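Bandico hand-held gripper pair

Bandico is the pair of grippers I wished I'd had when I started on two-handed tasks. You hold one in each hand, you do the job the way you'd normally do it, and the recordings go straight into training. No arm to book, no joysticks, no waiting for Santino to find the spare power supply!

Each gripper has its own camera, and there's a cube marker on top so one hand can be placed relative to the other. That's really the whole method. We wanted to know whether a policy could learn a two-handed job if it only ever saw what the grippers saw, and books turned out to be a lovely test (stiff, slippery, and very easy to hold at a silly angle).
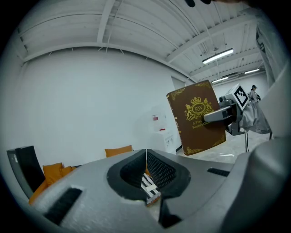
Pierina Donati and I collected 162 demonstrations at Brurndale, then trained the same policy 3 times: both views, one view, and both views with the relative hand position left out. Taking out the hand position hurt us far more than losing a camera, and I'd have bet my lunch on the opposite. Imogen Lightfoot reran the lot in January and got the same ordering, so I've stopped arguing with it.

Foam was a different story — the policy kept squeezing harder than we did. We added jaw width to the training inputs and the squeezing calmed down a good deal, though I still wouldn't trust it with a cake.
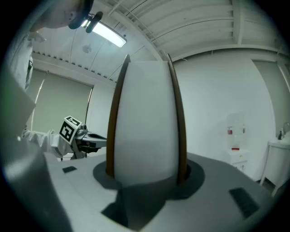 We train for 4,000 steps and keep the last checkpoint, nothing fancy. If you're after the settings, ask for the Goodall notes when you order and Ruth Cheetham will send them over (they're a bit scruffy, sorry).

In the box: two grippers, two cube markers, 4 spare jaw pads and a printed setup sheet. Sold by Tikinis, as a pair only.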